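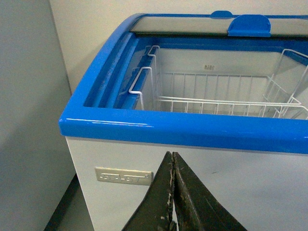

Spent most of the morning on the teaching rules, the two-page sheet that says how we run the arm by hand when we collect runs at the freezer. Cremilda wants it settled before the end of February because Vekis will be reading it, and the version on the wall is a mess of crossed-out lines. The worst one is rule 4, which says to begin "with the lid open." Open how far? Noeline's start position has the glass pushed to the far side so the white wire basket is in reach, and the fingers low in front of the cabinet, under the blue rim. Edivaldo L. starts with the fingers already over the rim. Both of them are following rule 4. I rewrote it: lid at the far side, fingers closed or nearly closed, below the rim, nothing touching the cabinet.

Rule 6 was next. It used to say "avoid contact with the rim." I changed it to a clearance of 30 millimeters on the way in and on the way out. Cleiton objected that you can't judge 30 millimeters from the wrist view. He has a point. We agreed that the operator checks it once at setup with the spacer block and after that goes by eye. If there is a touch, stop, write it down, start the run over. No finishing a run after a touch, even a light one.

Lunch at my desk.

In the afternoon I went through the old runs to see what the new wording would cost us. We have 1,600 from the Medeiros job. I pulled a batch of 28 and marked them against the new sheet. Nine would be thrown out, most for the start position and a couple for the arm going in while someone's hand was still at the lid. That second kind bothers me more. The hand rule has been there from the beginning (rule 1, nobody inside the taped line while the arm is enabled) and people stopped seeing it. Moved it into its own box at the top, by itself.

Cremilda asked if we should adopt the Brelard sheet whole and save the trouble. I read it again. It is good on stop buttons and handover, and I took their handover wording almost as it stands: the person giving up the controls says so out loud, and the other one repeats it. It has nothing on lids or baskets, so we still need our own.

Left undone: how long the lid can stay open between runs. Noeline says five minutes, Edivaldo says ten, and neither could tell me where the number came from. I left a blank and wrote both their initials next to it.

Home at 6:40. Need to print the sheet before the first shift.

Comments

cleiton_b
For the record I said you can't judge it from the wrist view after an hour. First ten minutes I'm fine.

Istgate reader
We use the same out-loud handover. Takes a week before people stop feeling silly. Do you log it too or only say it?

N. Baxter
Five minutes. I will find the source.

Older entry | Newer entry | All entries | Archive

Contact | Copyright the author | Back to top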